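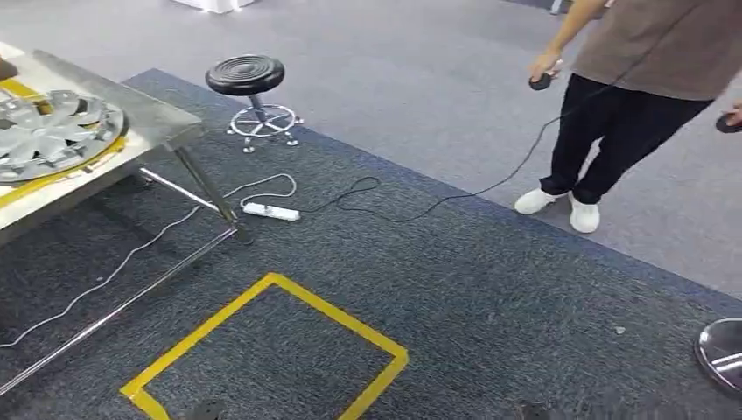

Seit April steuern wir den Arm in unserer Gemeinschaftswerkstatt mit dem Handgriff-Set von Flistora, und jetzt traue ich mir endlich ein Urteil zu. Vorher hatten wir die Tastatur, und wer einmal versucht hat, mit Pfeiltasten eine Radkappe anzuheben, weiß, wie lang ein Abend werden kann!

340 Euro hat das Paar gekostet, viel Geld für unsere Kaffeekasse, aber die Griffe liegen wirklich wunderbar in der Hand, auch bei mir mit meinen eher kleinen Fingern. Nach fast 19 Stunden Übung (verteilt auf viele Donnerstage) drehe ich das Handgelenk des Arms, ohne noch groß nachzudenken -- ein schönes Gefühl, fast wie beim Radfahren. Radkappen sind unser liebstes Übungsstück, flach, glatt und mit einem Rand, der kaum Fehler verzeiht.

Eingerichtet haben wir alles mit der freien Software Kollier. Das ging leichter als gedacht, nur die Kalibrierung mussten wir fünfmal wiederholen, bis links auch links war. Die Anleitung schweigt dazu leider.

Was mich stört, ist das Kabel. Man steht ja beim Steuern, tritt mal zur Seite, und schon zieht es irgendwo. Die Funkvariante von Oklow habe ich kurz probiert, die reagierte mir zu träge, und der Akku war mitten im Greifen leer. Da nehme ich lieber das Kabel und passe auf meine Füße auf.

Von mir gibt es vier von fünf Sternen. Eine längere Tasche für die Griffe wäre noch nett, in die mitgelieferte passt immer nur einer hinein.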